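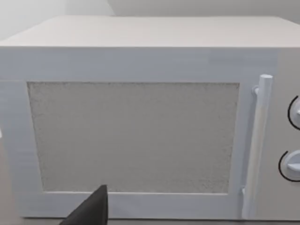

Handero shelf liner, kitchen weight. Sold by the roll, cut it with ordinary scissors. Most people buy it for cupboards and drawers, but it does fine on any flat surface you keep stacking things on. Top of a big white microwave, say, with that wide flat top going to waste. Leave vents uncovered, check your oven's manual first. Peels off clean, no glue, no residue. Grippy side down!!

Colors: oat, slate, moss. Moss is back in July, we ran out.

Item no. 457 (narrow roll)
Item no. 2930 (wide roll)
Roll length 122 inches, both widths
Wipe with a damp cloth. No dishwasher, no tumble dryer, it will shrink.

Second batch is from the Laaksonen mill, a bit thicker than the old one. If your trying to match a liner you bought last year, order a sample strip first. Samples are free, you pay postage. Write the color in the notes box, otherwise you get oat.

Good under heavy stuff too. Stacked plates, mixing bowls, cast iron. Let pans cool down before they go on it, the liner isn't a trivet and will mark.

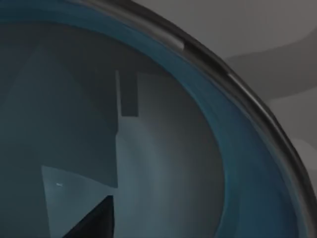
Sobia Rana wrote in to say the wide roll did all her drawers with a strip left over, but the corners curled for the first two days and she had to weigh them down with cans. Fair point. Roll it backwards overnight before cutting, that sorts most of it.

Shipping: orders in before 2 p.m. go out same day from Prinddale. Pickup also possible, ring the side bell, the front one is broken.

Returns on uncut rolls only. Cut rolls we cant take back, sorry. Trade orders, ask for Aatos Ruotsalainen and have you account number ready.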